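플로니어우드(Plonirwood) 손가락 패드 교체 세트
주방 정리 작업용 그리퍼 부품

제품 번호 1299
구성: 손가락 패드 2개, 고정 나사, 육각 렌치, 안내문

플로니어우드 패드를 찾아 주셔서 감사합니다. 이 제품은 접시나 컵처럼 매끄럽고 얇은 물건을 다루는 그리퍼에 맞춘 교체용 패드인데요, 처음부터 이런 모양은 아니었답니다. 구매를 고민하시는 분들께 도움이 될까 해서, 조금 길더라도 예전 패드에서 있었던 고장 이야기부터 풀어 보려고 합니다.

2018년 2월에 내놓은 첫 패드는 새것일 때는 참 잘 잡았습니다. 그런데 오래 쓰신 분들께서 접시를 건조대에 꽂다가 자꾸 미끄러진다고 연락을 주셨어요. 저희도 처음에는 힘 설정 문제인 줄 알고 악력만 올려 드렸는데, 그게 오히려 화근이었습니다. 패드 안쪽 접착층이 조금씩 밀려나 있었고, 힘을 올릴수록 더 빨리 밀렸거든요. 결국 한 고객님 작업대에서 접시가 빠져나가 깨졌습니다. 다행히 다치신 분은 없었지만 지금 생각해도 죄송한 마음입니다. 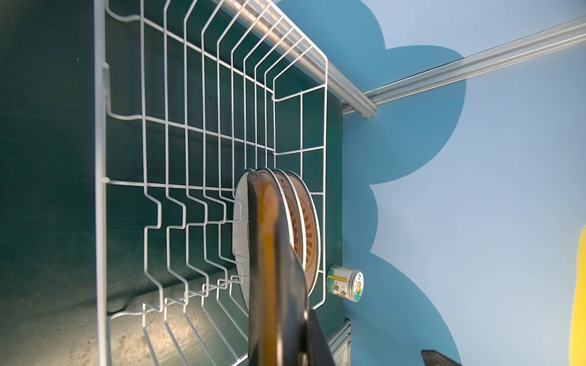
그 뒤로 설계를 맡은 Shih-chieh Su 씨가 반품된 패드 9개를 하나하나 뜯어 보았습니다. 패드가 밀린 방향이 모두 같았는데, 접시를 칸에 내려놓고 손가락을 빼는 순간 옆으로 걸리는 힘이 원인이었어요. 잡는 힘만 시험하고 빼는 동작은 충분히 시험하지 않았으니, 저희 불찰이 맞습니다.

그래서 지금 판매하는 패드는 접착 대신 나사로 고정합니다. 뒷면에 턱을 하나 두어 옆으로 밀리지 않게 했고요, 교체도 한결 편해져서 손에 익으면 10분이면 끝납니다. 다만 패드가 예전 것보다 조금 두꺼우니, 장착하신 뒤에는 영점을 꼭 다시 잡아 주세요. 이 과정을 건너뛰면 손가락이 덜 닫힌 상태를 다 닫힌 것으로 읽어서 또 접시를 놓칠 수 있습니다.

호환 기종
Brasness 그리퍼 전 기종
Lerkow 그리퍼 (나사 구멍이 있는 본체만 가능)
Zamudio 그리퍼는 별도 어댑터가 필요합니다.

안전하게 쓰시려면
교체 전에 전원을 끄고, 공압식이라면 남은 공기까지 빼 주세요. 패드 끝이 들뜨거나 나사 주변에 금이 보이면 그날 작업은 멈추시는 것이 좋습니다. 미끄러진다고 악력부터 올리지는 말아 주시고요. 접시가 깨졌을 때는 비상정지를 누른 다음 팔이 완전히 멈춘 것을 보고 조각을 치우세요.

접착식 첫 패드를 아직 쓰고 계신 분은 4월 말까지 무상으로 바꿔 드립니다. 영수증이 없어도 괜찮으니 문의란에 그리퍼 기종과 받으실 주소만 남겨 주세요. 쓰시던 패드는 동봉된 봉투에 넣어 돌려보내 주시면 저희가 잘 살펴보겠습니다.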